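From the Dimside Kitchen: The Rack by the Wall 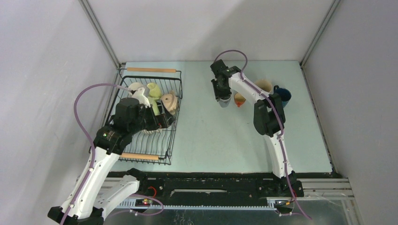 When we asked back in March what you would most like to see in this corner of the newsletter, I expected requests for soup recipes. What came in, from a good many of you, was dishes. How to stack them, where to dry them, whether it is all right to leave them out overnight (I do, and I sleep perfectly well). So I have been thinking about dish racks far more than a grown woman should admit, and I'd like to share a few things that have made the end of the evening nicer at our house.

I grew up with a rack that lived on the counter and never moved. It was always full, and my mother treated it as a second cupboard. You wanted a cup, you took it from the rack, and I doubt some of those cups saw a shelf more than twice a year. I still have a soft spot for that way of living, but in a small kitchen it does eat up your counter, and these days I like a rack I can pick up and carry off. A black wire one with light wooden handles at the two ends is my idea of a good one. You can lift it with both hands, wipe underneath, and set it back down before the kettle boils.

My other great discovery, if you can call it that, is filling from the back. Cups and small bowls go to the rear, close together, and the front stays open for whatever comes out of the sink last. At our house that is always the big pan, because I leave it soaking and pretend I've forgotten it. If the little things have already spread themselves across the whole rack, there you are with a dripping pan in one hand, shuffling cups with the other!

Closely spaced wires are a blessing for small pieces, by the way. My old rack came from the Omerović shop before they moved, and it had gaps so wide that an espresso cup would tip over and sit there with a puddle in it until morning. I kept it for years out of loyalty.

Rok Matić wrote to say that he has given up on matching sets altogether and now buys single pieces in soft colors, pale green and peach and plain white, wherever he happens to find them. He says washing up feels less like a chore when the rack looks cheerful, and that a chip in one cup no longer spoils a set. I think he is on to something. I have started doing the same, and my sister has already asked whether we were robbed.

A word on cleaning the rack itself, which I neglected for longer than I'll say in print. Warm water, a little dish soap, and an old toothbrush for the places where the wires meet the rim. Keep wooden handles out of the soaking water and dry them with a towel. I had been using Rinside for everything, but plain soap does the job and I already had it by the sink.

Next time I'll try to answer the question about drying wooden spoons, and I still owe several of you the bean soup. If you have a dish rack story, send it along or leave a note for me at the Prundov counter.

Yetunde Okeke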